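Workshop notebook
3 March 2020
Scarf trial, lot 2051, continued

Continued from the last page. The second half of the Lanano yarn was wound yesterday evening, so this morning I could start directly with the warp. Color is 616, the dark green. By daylight it is more gray than on the shade card. I put a short end of it in the envelope at the back of this book, together with the end from November, so that everybody can compare. To my eye the November one is warmer. Under the lamp I can't see any difference.

Warp on the small loom, plain weave, same reed as for the last trial. The tension was uneven on the right side for the first hand's width. I unrolled, combed it again with the fingers and rolled it back with the brown paper between the layers. After this it was good. Please do not use the shiny paper from the drawer, it slides.

Weft: I took the Stenmont single for the first sample and the Lanano for the second one. The Stenmont is more hairy and it fills the cloth faster, so I must beat very softly, otherwise the scarf becomes a board. With Lanano in both directions the cloth is softer and falls nicely around the neck, but the edges pull in. I tried with a temple and the edges are better, although it leaves small holes that have to be closed in the washing.

Weight of the finished scarf should stay under 200 grams. Wundside asks for this in their order sheet and I think they are right, a heavier one is not comfortable indoors. First sample is over. Second sample is under, but I have weighed it before the fringe was twisted and cut, so I will weigh again.

Washing. Sample one by hand in lukewarm water with the wool soap, pressed in a towel, dried flat. Sample two the same. The rinse water of sample one was a little green. Sample two gave nearly clear water. I don't understand why, the warp is the same yarn in both. Maybe it is the Stenmont weft that gives color, it was dyed at Hồ in a separate bath. I have written to Hồ to ask if this bath was fixed in the same way. No answer until now.
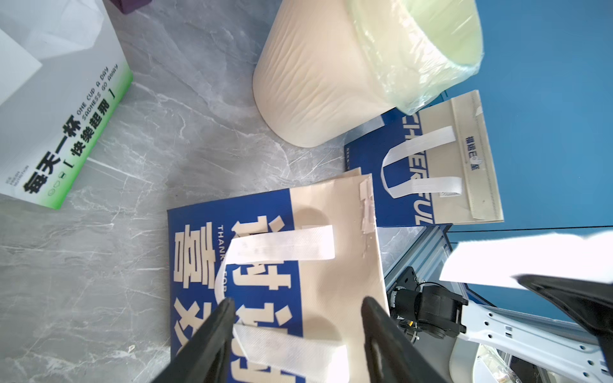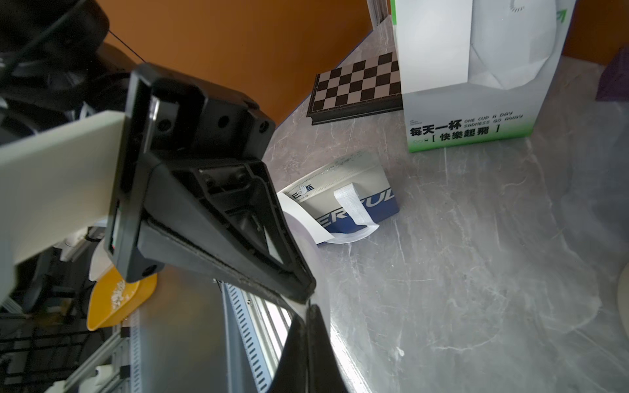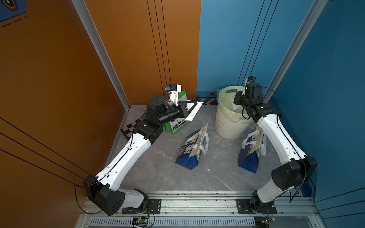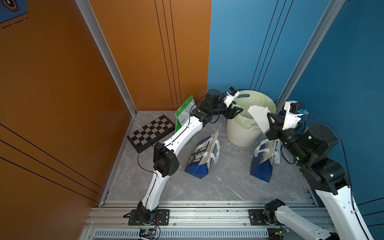
First picture: tote bag in blue and beige, white handles. Third picture: the green-and-white paper shopping bag, upright.

Fringe. I compared twisted fringe and knotted fringe on the two ends of sample one. The twisted end looks more finished and it does not catch on coat buttons. The knotted end takes half the time. For a scarf in this price I would go with twisted, but then the sewing table must be free for a whole afternoon each time, and now it is covered with the cushion covers. To discuss.

Rubbing test with the white cotton cloth, 10 strokes by hand with normal pressure. Dry: nothing on the cloth for both samples. Damp: light green shadow from sample one, nothing from sample two. I glued the cloths on the facing page. The shadow is faint and the glue has made the paper yellow, so look at them from the side, near the window. Somebody wearing this scarf with a light coat in the rain will be unhappy, therefore sample one can't go out as it is.

Pilling: I rubbed a corner of each against the sleeve of the old jacket. Both make small balls. On sample two they come off easily with the comb. On sample one they stay attached, and when I pull them a longer hair comes with them. I think the Stenmont single would need more twist, or we keep it only for blankets, where it was always fine.

The infinity version (closed ring, no fringe) I did not weave today. I only made a ring from the leftover cloth of the last trial to see the length. With one turn around the neck it hangs too low, with two turns it is tight under the chin. It needs to be longer by a hand. The seam is visible when it is pressed flat, less visible if the ends are joined with half a turn in the cloth. I like the half turn, it also sits better at the back.

Mistakes of today, for the record: I cut the header too short on sample two and had to tie it again. Also I forgot to note the loom-state width before washing, so the shrinkage of the second sample is not known. The width of sample one is in the table on the previous page, lower line.

Still to do:
Weigh sample two with fringe.
Repeat the damp rubbing after a second wash, sample one only.
Ask Lanano if 616 can still be ordered on cones. The skeins take me too long to wind.
Send Wundside a cutting of sample two, with the care label written by hand for the moment.
The left pedal of the small loom squeaks again. I put a drop of oil, it was quiet for the rest of the afternoon.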